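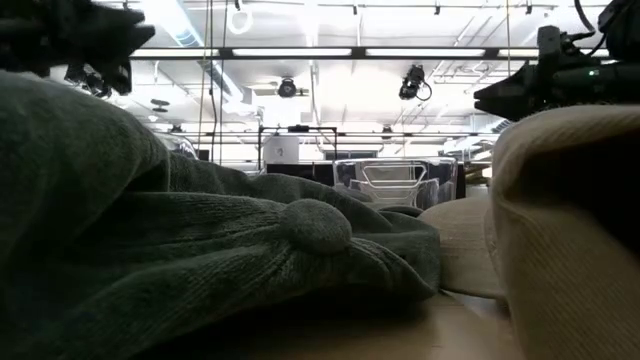 "A sprinkler does not ask if it is night"

The textile warehouse of Skoden has 800 square meters of storage on two floors, and until last April it had one fire alarm panel which stood in a corridor where few people walked. Now it has a sprinkler system in every room, also in the small ones. We spoke with the building safety manager of the company, who asked us to print the job and leave out the name. We met at 10 in the morning, in the office beside the loading dock.

The first question was why a company with no fire in its history decided to spend so much money.

"We had no fire, this is true," the manager says. "But we had two times smoke. One time it was a charger for the floor cleaning machine, and one time it was a heater that a person brought from home. Both times somebody was standing near. I started to think about the hours when nobody stands near, and in our building these are more than half of the hours in the year."

The manager took this thought to the insurer, a regional company named Prurik. The answer came in a long letter. Prurik did not demand sprinklers, but it wrote that the deductible would stay high as long as the upper floor had only detection. The manager keeps the letter in a folder and has read it many times.

"I was a little angry in the beginning. I thought, they only want that we pay for something. Then I read it again and I saw that they explained quite well how fire goes in stored fabric. When it is packed on shelves to the ceiling, the fire climbs between the shelves. The alarm rings, the fire department comes, and they come fast here, but they must still find the way in and open the doors. The letter asked me what I think will happen in these minutes. I had no good answer."

The installation was done by Nzioka, a contractor from the next county. It took longer than was planned. The ceiling of the upper floor was too weak in one part for the main pipe, and the pipe had to go along the outer wall. For this a piece of the wall insulation was removed and later put back. During the work the company moved the stock from one side to the other, and then back again.

"If I could give one piece of advice, it is to look at the ceiling before you sign," the manager says. "We looked after. It cost us 898 dollars only for the extra drawing, and much more for the pipe."

Many people believe that in a fire all the sprinklers open together and the whole building stands in water. The manager heard this from almost everyone in the company, including the owners.

"They know it from the movies. In our system each head opens alone, when it becomes hot at that place. I brought one head to the lunch room and put it on the table, so people could take it in the hand and see the small glass part. After this there were fewer questions about water. The sales people asked the most, they were worried for the samples."

The water is still a risk. A head can be hit by a forklift, and a pipe can freeze. Skoden has put metal guards over the heads in the lowest places, and the night temperature is watched by a small sensor program with the name Ova, which sends a message when a room becomes too cold. In the first winter it sent many messages, most of them because of one door that did not close well.

"I got up at night and drove here, and it was the door. I was not happy. Now we have a new door."

And the insurance? After the final inspection Prurik lowered the deductible and gave a smaller discount on the premium than Skoden had hoped for. The manager does not want to give the amount. The payback will be long, longer than the owners like.

"I told them it is wrong to calculate only the premium. We have 500 customers. If we cannot deliver for half a year, the insurance pays for the shelves and the goods, and maybe for part of the lost income. The customers will buy from another company, and I am not sure that they come back."

The next work is the old annex, where there is still only a smoke detector and two extinguishers. The drawing is ready. This time somebody has looked at the ceiling.

Related articles
Storing lithium batteries in a small warehouse
What your deductible says about your building
Fire doors: the wedge must go
How to read a letter from your loss adjuster

14 shares | 3 comments

Contact us | Privacy | © All rights reserved | Back to top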